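From: Antonina Mykhailiuk
To: Flurnville Plant Swap list
Subject: Re: Bags around the pots

Hui-mei Hsieh wrote:
> Last month some of us brought pots in with nothing around them and
> there was grit on every seat in the van. Can we agree on one way of
> wrapping them before the next swap? Also, does anyone still have the
> green plastic ones from Figueiredo? I'm short 2 of them for the
> rosemary, and I'd rather not buy new.

Hui-mei,

I have plenty of the green ones and will bring you two. They are the thick-rimmed kind, so they stack badly, but the rim holds up if you carry them by it.

On wrapping, I'd say thin plastic bags for empty pots and newspaper for planted ones. Push the middle of the bag down into the pot and let the rest hang over the rim. You can fold the loose part under when the pot goes in the box. Please don't tie the bags. We spent half of the Stivolska Street swap picking at knots.

Planted pots should go in the deep boxes, watered the night before and not in the morning.

I did my wrapping on the light wood table. Please put a cloth down if you use it for soil, as the grain picks up dirt and it takes a brush to get it out. 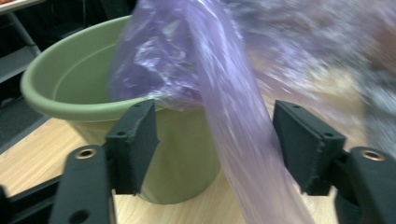
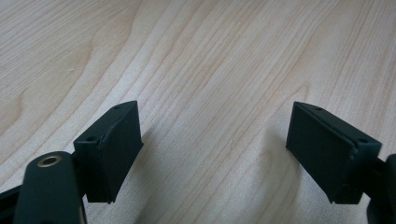 Flurnville Plant Swap Digest, Issue 58

The van leaves from the Stodov lot at 9 in the morning. If you have more than one box, tell me ahead of time so I can leave the back seat down. Labels go on the pot and not on the bag, because the bags come back to me afterward.

Antonina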